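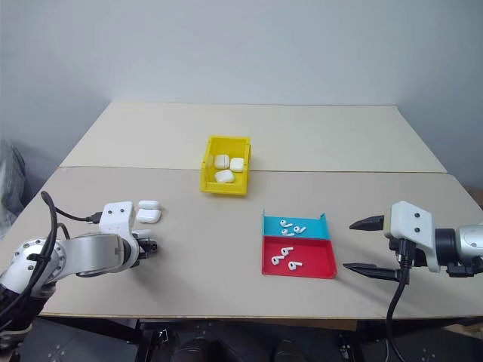
Yellow bin with the three earbud cases, on the join between the tables.

**18 April 2019**

Glue trials for the Bronwood drawer boxes, continued. Picked up from the half page I left last time, the one with the coffee ring on it.

Sorted the clamping question first. The Tavetti bar clamps flex once they go past a metre and the top edge of the panel creeps inward. I checked with the long straightedge and there was a gap I could get a business card into at the centre. Swapped the two outer clamps for pipe clamps and left the Tavettis in the middle, alternating over and under. Panel came out flat enough that I would only take one light pass off each face.

Batch is the Nyberg liquid hide glue, opened this morning, against the yellow PVA we always use. Same boards, same joints, cut from one length of hard maple so the grain is as close as I can get it. Half-blind dovetails on the fronts, through dovetails at the back. Rear joints cut by hand, fronts with the jig.

Things noticed while gluing up:

- Hide glue gives a lot more time. I had both ends of the box on and squared before it started to grab. With the PVA I was hurrying by the second corner.
- Squeeze-out from the hide glue wipes off with a damp rag and warm water. Did one inside corner with cold water and it smeared. Use warm.
- PVA swells the pins a bit. The jigged joints needed a mallet and a block to close the last bit. The hide glue ones went together with hand pressure and one tap.
- Tails on box 2 are loose on the left rear corner. My saw wandered. Not the glue's fault, so leave that corner out of any comparison.

Diagonals on box 1 were out when first clamped. Shifted the clamp heads toward the long corner and it pulled in. Box 2 was square without adjusting. Box 3 I racked slightly by setting it down on a bit of dried glue on the bench. Scraped the bench, set it down again, fine. The bench needs a proper scrape and a coat of paste wax before the next lot.

Weather: raining, shop cool, heater on low since I got in. The Nyberg label wants the room warmer than we keep it overnight. I've put the boxes on the rack nearest the heater and hung a moving blanket over the front. If the hide glue joints are rubbery in the morning I'll put it down to temperature and run them again.

**Drawer bottoms**

Daithí wants solid cedar bottoms. I would sooner use plywood. We went back and forth on it at lunch. His argument is the smell, and that the customer asked what the bottoms would be made of, which he takes as a hint. Mine is movement. These drawers are wide, and cedar across that width will come and go with the seasons. If we do use it, grain runs side to side so the movement goes front to back, bottoms slide in from the rear under the back piece, one slotted screw in the middle, no glue anywhere in the groove. I've drawn it on the back of the cut list. He has taken the cut list home, so I'll copy it in here when it comes back.

Cedar on the shelf is enough for two bottoms. Would need to order the rest. Price went up again.

**Runners**

Tried the waxed hardwood runners in the test carcass. Good going in, a bit sticky on the way out for the last part of the travel. Took it apart and the left runner had a slight crown. One stroke with the block plane and it was fine. I'd like to leave the stop blocks until the drawers have had a week in the carcass.

Cut the spare runners from the ash offcuts and not the maple. The ash is open-grained and drags more. Marked them with a pencil A so they don't get mixed in. They can go for jigs.

**Finish samples**

Pevo hardwax oil, two coats, on the sample board from last week. First coat raised the grain more than I expected. I had sanded to 180 and stopped there. Strip on the right went to 220 and is noticeably smoother but took less oil, so it looks paler. Daithí prefers the darker one. I can live with either, as long as we pick one and do all the fronts the same day from the same tin.

No oil inside the drawers. Shellac only, two thin coats, otherwise they'll smell for a year.

Rags hung flat over the rail outside. Please keep doing this and don't ball them up in the bin by the door. There was one in there on Tuesday.

**Machines**

Bandsaw is drifting to the right again. Blade is dull, resawed too much of that wet elm with it. New blade is in the cupboard, still coiled. Dust collector bag is nearly full. The jointer fence lock slips if you lean on it, so check it with the small square before every edge, not only at the start of the day.

**To do**

- Unclamp boxes after lunch tomorrow, no earlier
- Break one test corner of each glue, keep the pieces, label them
- Fit new bandsaw blade, set guides
- Wax the bench
- Get the cut list back from Daithí
- Ask Bronwood whether they want pulls or a scooped front. The drawing shows pulls and the email says scooped
- Order cedar if he wins

Tails for box 4 are marked out but not cut. Waste side is the side with the crosses.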